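Do you really need a screen on a stand?

Every January somebody tells me to clear my desk and buy one good thing to put on it. I'm suspicious of this. Last year the good thing was a Skundow tray with 5 compartments, and all it did was give the clutter a home.

Chia-jung Kwan, who sells me most of my bad ideas, swears by a bare surface and a panel you can tilt. She says it saved her more than 400 hours. Of what, I asked. She changed the subject.

Still, I spent a morning trying to be won over.

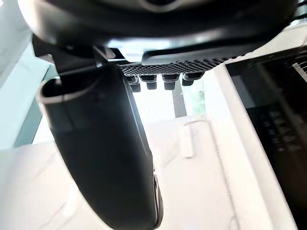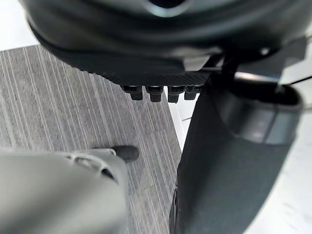 What I'd keep

The black panel with the white frame, maybe. Tilted, it looks fine. Would I work better with one? I doubt it. Otach has a whole page of promises about focus and I couldn't find a single one I'd put money on. I'm keeping the tray until May, then we'll see.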